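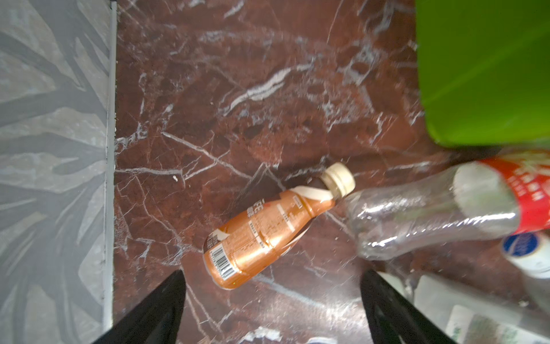

When does a road authority replace a bridge deck and leave the substructure in place?

Deck-only replacement is considered when the piers and abutments rate 2 or better at the latest principal inspection and the existing bearings can carry the new dead load. The Akow Creek crossing met both conditions.

Week 2: Deck renewal

Chloride testing at Akow covered 21 cores. Where chloride at bar depth exceeds the threshold, patching is not costed and the full bay is programmed for removal.

Staging. One lane stays open under signal control. Demolition proceeds from the downstream kerb to the centreline, then traffic is switched.

Load posting. Until both stages have cured, the limit signed at the Urent approach applies to all heavy vehicles.

Reading: Demchenko Bridge case file, p. 79. Bring the staging diagram to Wednesday's tutorial.

Related notes
Week 1: Inspection ratings
Week 3: Bearings and expansion joints
Gristis Bypass: culvert sizing

Transport Infrastructure course notes | Contact | Back to top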